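Skoryk Large Serving Bowl, Pale Green

Stock no. 2353. Sold by Famlow, tableware and kitchen goods
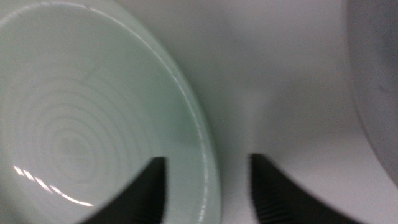
Can it go in the dishwasher?

The maker's card allows it, on a normal wash with the bowl on the bottom rack. Ours have gone through that way at the shop and come out fine, but at this size you may find the bowl takes up so much of the rack that you would be quicker doing it in the sink.

About the bowl

We were slow to take this one on. Big green bowls come round every few years, usually with a paragraph about calm and the sea, and most of them end up on top of a cupboard holding post. Skoryk's own leaflet calls theirs "a meeting place for the table". It is a bowl. You put salad in it.

What changed our minds was the inside. Fine rings run round towards the centre, faint enough that you could miss them from across a room, in lighter and darker shades of the same soft green. The glaze is shiny and picks up the light on the lip. If you want something matt and chalky, which half the trade seems to want at the moment, look at the Andeo bowls instead and be ready for fork marks.

The green is a cool one, with some blue in it. On a phone screen it can look almost grey, and on our old monitor it looked like toothpaste, so please don't buy it to match a wall. We keep a sample piece of the glaze at the counter and will post it to you if you pay the return postage.

Is it hand thrown?

The leaflet talks about "the mark of the wheel" and stops short of saying who was at the wheel, or whether there was one. We wrote and asked. The reply told us the bowls are "finished by hand", which can mean anything from an hour's work to a wipe with a sponge. Rings like these can be made by a potter or put there by a mould, and we can't tell you which from looking. Until Skoryk gives a straight answer we list it as ceramic, glazed, origin of the rings unknown, and we have priced it accordingly.

Using it

Good for: salad for a crowd, fruit, bread dough, crisps at a party, a trifle if you don't mind not seeing the layers.

Less good for: whisking. The bowl is heavy but it will still creep about on a smooth worktop, so put a damp cloth underneath. We would not use a metal whisk in it at all. Skoryk says the glaze is "highly resistant to marking" and gives no test to go with the claim. Oksana Hutsuliak, who buys our ceramics, used one at home from January with steel salad servers and had a few grey lines near the bottom after a couple of months. They came off with a cream cleaner. She has gone back to wooden servers.

Oven: no. There is a line on the box about "gentle warming", and when we asked what temperature that meant we were given two different answers, so we are saying no.

Microwave: the card says yes. Check that it fits before you fill it. Several customers have not.

Hot food: fine, but warm the bowl with tap water first if it has been in a cold larder. Don't pour boiling water straight in.

Stains: beetroot and turmeric rinsed off ours without trouble. Tea left overnight made a ring that wanted bicarbonate of soda.

Faults and what we will take back

Small differences in colour between bowls are normal and we won't treat them as a fault. The same goes for a slightly paler patch in the glaze. A pinhole you can feel with a fingernail on the inside is a fault, and so is a rough spot on the lip, or a bowl that rocks on a flat table. Run your finger round the rim when you unpack it. If anything catches, put it back in the box and ring us before you wash it.

Skoryk offers what it calls a lifetime promise. Having read it, we make it out to be a promise to consider your letter. Ours is plainer. You have 90 days to return an unused bowl for any reason, and if it arrives broken we replace it or give the money back, whichever you ask for.

Delivery

Sent boxed, by courier, to mainland addresses. Orders over £50 go free. We pack each bowl in two boxes, one inside the other. The single box it comes to us in is not up to the job, and in the first delivery we had 9 bowls arrive cracked.

Please don't store other bowls inside this one without a cloth or a sheet of kitchen paper between them. Unglazed feet scratch.

Compared with the others we sell

Braster, large, white: cheaper, thicker, dull to look at, very hard to break. The one to have if there are children or a stone floor.

Andeo, large, matt grey: lighter in the hand. Marks easily and shows grease.

Skoryk, large, pale green: the best looking of the three, and the one we'd put on a table with people coming. Whether it is worth some £20 more than the Braster depends on how often that happens at your house.

Page last checked May 2018. Lids are not available for this bowl, despite what the leaflet shows.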